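23 June 2026

Tindness opened its workshop to visitors for an afternoon this week, and 114 people signed in at the door. Most had come to see the two-armed robot the group has been teaching to do kitchen jobs.

The demonstration was run by Khanyisile Botha and Gerrit Makhubela. The task on the day was to serve steamed buns, moving them one at a time between an electric steamer and a plate. Visitors stood along one side of the room and were asked to keep behind the tape while the arms were switched on.

Botha told them that buns were chosen for being awkward. They are soft, they mark easily, and no two are quite the same shape. The lid gives trouble too, as clear glass is hard for the cameras to pick out against a pale table. The group began work on the task in February and has logged 1596 attempts so far.

Makhubela took questions between runs. Asked how fast the robot could go, he said it was kept slow for visitors and would stay slow for a good while yet. Annag Purves, who came with a party from the Mernis catering course, wanted to know how the grippers would be cleaned in a real kitchen. He said that had not been settled, and that covers for the fingers were being looked at.

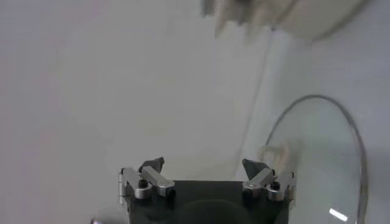
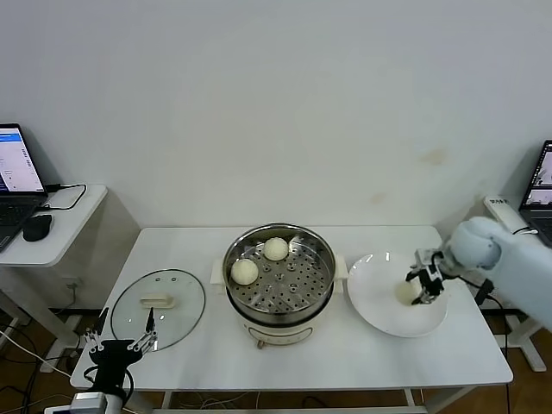 The steamer, its glass lid and the grippers during the demonstration.

Bongani Radebe, who looks after the workshop, said a second open afternoon would be held later in the year if enough people asked for one. The room takes 89 at a time, so some of those who arrived after the first talk had to wait in the corridor, and entry next time will be by booked slot.

School groups can already ask for a visit of their own. Requests should go to Wian Mahlangu at the Tindness office, with the number coming and the age of the youngest. Parking is behind the building, and the side door has a ramp.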